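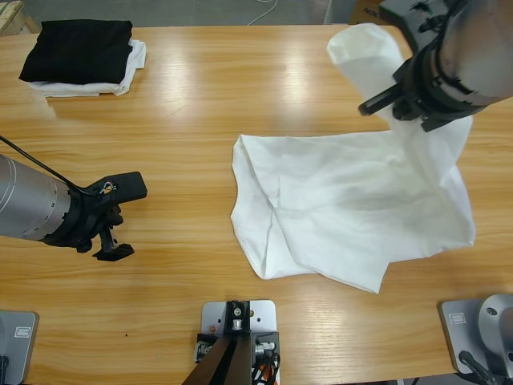 Brallevano Clothing Exchange
Progress report to the Rastogi Fund, May 29, 2025
Prepared by Arvo Mustonen

1. Where we are

The exchange has been open for most of the grant period, in the former bank on the corner of the square. The bank left us a vault door that does not close and a counter that is too high for anyone under five foot six. We have made peace with the counter. Children's clothes are kept behind the door.

The idea has not changed since the application. People bring in clothes they no longer wear, get a paper token for each item, and spend the tokens on other people's clothes. Anyone who arrives with nothing to trade is given five tokens and no questions. You asked in your last letter whether this would be abused. One man has claimed his five tokens on every visit since we opened and spent all of them on neckties. We have decided we can carry the loss.

2. Items in and out

The target for the period was 800 items exchanged. We reached 1,000, and I would enjoy that more if a good share of the difference were not baby clothes, which come in, go out and come back in again at a speed the rest of the stock can only envy. One yellow snowsuit has been through the ledger so many times that Jouko Rautiainen, who keeps the ledger, now writes it down as "the snowsuit" and leaves the description column blank.

Men's trousers remain a problem. Men in this town appear to wear theirs until they fall apart, and then they come to us looking for another pair. We put up a notice asking for donations of trousers and received a large quantity of curtains.

Winter coats are our best result. We asked for them in the fall and got over 200, nearly all in good shape, and by the first hard frost the rail was bare apart from a floor-length cape.

3. The mending table

You funded a weekly mending evening, and it has settled down after a slow start. The first two sessions drew more instructors than pupils. Attendance now sits at 11 on a normal evening, which is as many as the room will take with the sewing machines out. Buttons and hems are what people want to learn. The darning workshop, which I pushed for and which takes up most of a page in the original application, was attended by me.

We have stopped offering darning as a separate session and fold it into the general evening, where it is tolerated.

4. The Somesness branch

This is the part of the report I have been putting off. The plan was to open a second, smaller exchange at Somesness by the end of winter, in a room above the ferry office. The room exists and the lease is signed. The stairs to it were condemned shortly afterward, and the landlord and the ferry company are each sure that the stairs belong to the other.

In the meantime we have been running a stall on the ferry landing when the weather allows. It has allowed four times. The stall does well, partly because people waiting for a boat will look at anything, and we would like to keep it going even after the stairs are sorted out.

5. Money

Spending is within budget on everything except hangers. We budgeted for hangers as if they stayed where they were put. They leave with the clothes, and asking for them back at the door makes us look petty, so we have switched to shelves and folded stacks for everything but coats and dresses. The shelves came secondhand from Celtov when it cleared out its stockroom, and we paid only for the van.

The Somesness rent is being paid on a room we can't reach. I have written to the landlord about this twice. His reply to the first letter said that the room was in excellent condition, which I have no reason to doubt.

The underspend on instructors' fees comes from the darning. We ask your permission to move it to the stall, where it would buy a proper awning.

6. What comes next

In June we will run a swap of school clothes ahead of the new year, with parents invited to bring whatever has been outgrown. Jouko wants to sort it by size this time instead of by school, and after last year's scenes at the blazer rail he will get no argument from me.

We also need a decision from you on Somesness. If the stairs are not settled by the end of the month, I would like to give notice on the room and look for something at street level. There is a former bait shop to let. We have been to see it, and the smell is better than you would expect but still needs work. The rent would be lower.

The ledger pages and receipts are attached. The curtains are still available.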